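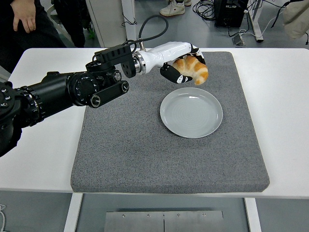
Croissant held in a white robotic hand over a white table.

From: Kirstin Lamont
To: Endham Home Bakers list
Subject: Re: Butter leaking out in the oven

Clyde, I had the same trouble for most of last winter, so I'll go through what I changed. Your message is quoted in pieces below.

> I've been making the Kinnear dough from the club handout, three folds,
> and every tray comes out sitting in a pool of butter. The bottoms are
> fried and the insides are more like bread. Flavour is fine.

Bready insides and butter on the tray usually go together. Either the layers were lost during rolling, or they were fine and the butter melted out during the final rise. You can tell which by cutting the end off one before you shape it. If you can see clean stripes of butter and dough, the lamination is good and you should look at the proofing. If the butter is in flecks and patches, it broke up under the pin.

> I keep the butter as cold as I can. It goes straight from the fridge
> into the dough.

I'd change this first. Butter straight from my fridge cracks when I roll it, and I end up with shards. Cold butter is fine but it has to bend. I beat mine flat between two sheets of baking paper, put it back in the fridge while I roll out the dough, and then leave it on the bench until I can curl a corner without it snapping. In February that takes hardly any time in my kitchen. In July it can take a good while, and I've been caught out by assuming it would be the same.

The dough should feel much the same firmness as the butter. Mine used to be too soft, and the butter stayed put in the middle while the dough slid out to the ends. I now rest the dough in the fridge overnight before I start.

> For the final rise I put them in the oven with just the light on,
> and a bowl of boiled water underneath. They puff up beautifully.

They would, but I think it's too hot. With a fresh bowl of boiled water in there mine were shiny and greasy before they went near any heat. Butter starts to go well before it feels hot to your hand. I proof on the bench now, with the tray inside a big plastic bag, and I don't try to hurry it. It takes at least 2 hours and often longer. They're ready when they wobble if you shake the tray and you can see the layers starting to separate on the cut sides.

Underproofing will also give you butter on the tray, so don't go too far the other way. I did that for a few batches after I gave up on the warm oven.

> Ewan told me to drop the temperature so the bottoms don't burn.
> I went down to 170 and it was worse.

I go up at the start. The recipe card from Callum MacBrayne's day at the hall says 212 degrees, which looks like someone's conversion, but I set the dial as near to that as I can and turn it down once they have some colour. A low oven lets the butter run before the outside has set. For the bottoms, try a second tray underneath the first. Mine is an old dark one and it colours things very quickly, so I use the pale aluminium one for anything with this much butter in it.

> Is it worth buying the Flidesel butter that Ruairi Chisholm mentioned?
> It's nearly double the price.

I've used it and it is easier to roll. It stays flexible over a wider range, and I didn't get the cracking. I wouldn't buy it until you've sorted out the proofing, though. I've made good ones with supermarket unsalted and bad ones with Flidesel.

One more thing about the folds. The handout says three single folds and doesn't mention resting time. I give it 30 minutes in the fridge between each, and longer if the dough springs back when I roll it. If you force it the layers tear, and you won't notice until they're baked. Flour on the bench is fine, but brush it off before you fold or the layers won't stick to each other.

Shaped ones freeze well before the final rise. I take them out last thing at night, leave them in the bag on the bench, and they're ready to bake in the morning. That's in the cooler months. In summer I'd thaw them in the fridge first.

Could whoever borrowed the long rolling pin from the hall cupboard please bring it back before the next bake? It has PLURKANCE burned into one handle.

Kirstin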